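Let the Ninth Graders Play the Whole Floor

Every August I get the same question from parents in our summer league, and it's always about position. Is she a point guard or a two? Should he be working on post moves, because his uncle is six-five? I love these parents, I really do, and I have been giving them the same answer for so long that my assistant Sohail Yousafzai mouths it along with me behind their backs. We don't have positions in ninth grade. Ask me again in two years!

I think more high school programs should do it this way, and I want to make the case while everybody is still in a good mood and has zero losses.

When I started out I ran a freshman team the way I had been coached myself. Tall kids stood near the basket. Short kids brought the ball up. The one kid who could shoot went to the corner and waited there like he was at a bus stop. We won plenty of games that way, since most freshman teams can't handle a press and we had one quick guard. Then those same players got to varsity, and my big kids had stopped growing, and they were six-one forwards who had hardly dribbled in a game. I had done that to them. It still bothers me.

Babar Mirani was coaching at Grustville then, and his freshmen lost to mine by 25 one winter. His whole lineup rotated. The center brought the ball up against our press and threw it into the bleachers, and Babar clapped and had him bring it up again. I thought he'd lost his mind. Three seasons later that center passed us dizzy from the high post in a playoff game, and I drove home and tore up my practice plans.

So what does it look like? Mostly it looks messy. In our half-court offense there are five spots, and every player learns all five before the first game. We scrimmage in short bursts and everybody slides over one spot on the whistle. The kid who just set the screen now has to come off one, and suddenly she understands why her teammate kept yelling at her about the angle. You can explain that angle on a whiteboard until your marker dries out. Playing the other end of it takes one possession.

Shooting is the same deal. Everybody shoots from everywhere, bigs included, and everybody finishes with both hands. We ask for 400 makes a week outside of practice, and yes, makes, and yes, some of them fib on the chart. I can usually tell by November.

The fair complaint is that you lose games. You do! Last year's ninth grade group turned it over so much early on that I stopped looking at the sheet until after dinner. A parent, Botond Somogyi, asked me very politely whether we were trying to win. We were. We pressed, we ran, we dove on the floor, we just did it with a tall kid at the point who was learning how to see over a trap. I'd rather that kid learned it in front of 17 people in a cold gym than in front of the whole town.

The other complaint is that kids want to know their role. I hear this one from coaches I respect — Mehwish Rind and I have argued about it through entire clinics — and I'll give her part of it. A varsity player does need a role, and by January she should be able to tell you what it is in one sentence. But a fourteen-year-old with a role has mostly been handed a list of things she isn't allowed to try. They play so much braver without the list. You see a shy kid grab a rebound, look around for somebody to give it to, remember that she's allowed to go, and go. I would coach another 295 freshman games just for that look.

If your school is small, this is even better for you. You will have injuries, somebody will move away, and your backup point guard will turn out to be whoever is standing nearest. Might as well be a kid who's done it before.

Start simple. Pick one scrimmage a week and rotate everybody through every spot, and don't stop play to fix things. Keep the score, because they will anyway. Give it until the holidays before you decide. And when your center throws one into the bleachers, clap and give it to him again.

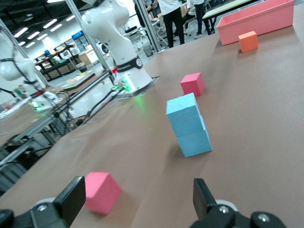
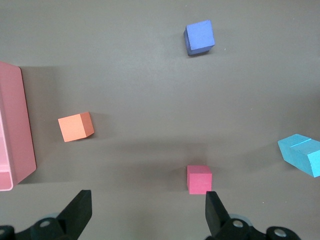

Foam blocks on a tabletop, a light blue stack in the first picture and a blue cube among the blocks in the second.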